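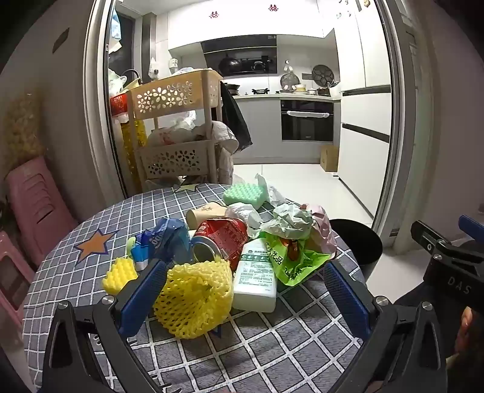
Figure 3.1 A crumpled yellow foam fruit sleeve and a red can on a checked tablecloth.

Chapter 3
Folding a Card That Stands Up

I ruined a lot of cardstock before I learned to score it, so let's start there! My first teacher, Rodica Pascu, had us fold 2 sheets by hand and then 2 with a bone folder (mine is still the cheap one I bought in Gronotstead), and wow, the difference in that crease.

You'll want heavy paper for this chapter. I like 200 gsm, but anything close will do, and scraps are fine for practice. Find the grain first: bend the sheet gently both ways, and the way that gives more easily is the way you want your fold to run. Fold against the grain and the fibers crack, especially on dark colors.

We'll make three cards, starting with a plain side fold and working up to a gatefold. Grab a ruler and your folder, and turn to Exercise 3A.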